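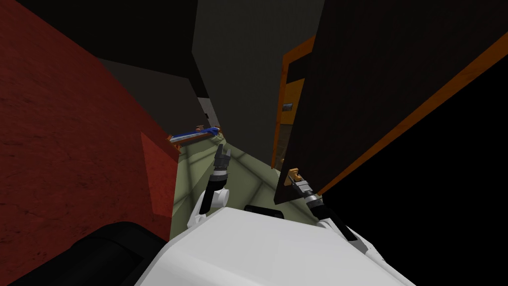 *Red wall on the left, big dark panel on the right.*

October, late. I said yes to running the family science night at school, and now my kitchen is full of string and paper cups. Guadalupe Chávez gave me her old bridge lesson and I've been rewriting it for fourth graders all evening. 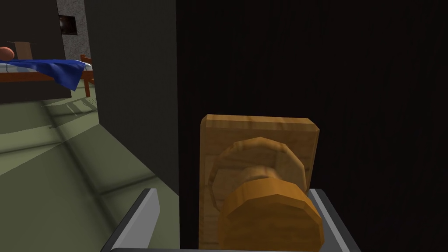 *2 min read*

So the plan is paper bridges first, then pulleys if there's time (there won't be). I tried the bridge on my own two kids and the folded one held 21 pennies before it sagged! They wanted to keep going until bedtime and I let them. Iestyn Phillips thinks we should skip the worksheet and let the families talk – I'm leaning that way too, but I already printed it.
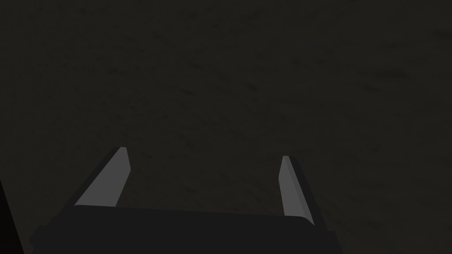 My opening talk is still a mess. I want to start with friction, with shoes on the gym floor, and then hand out sandpaper so they can feel it. For the slide behind me I'd like something plain, a nearly black background with fine speckles all over, so the white letters show up from the back row. Still need tape. Also have to ask if the Niskanen room is free, or we're stuck in the cafeteria again.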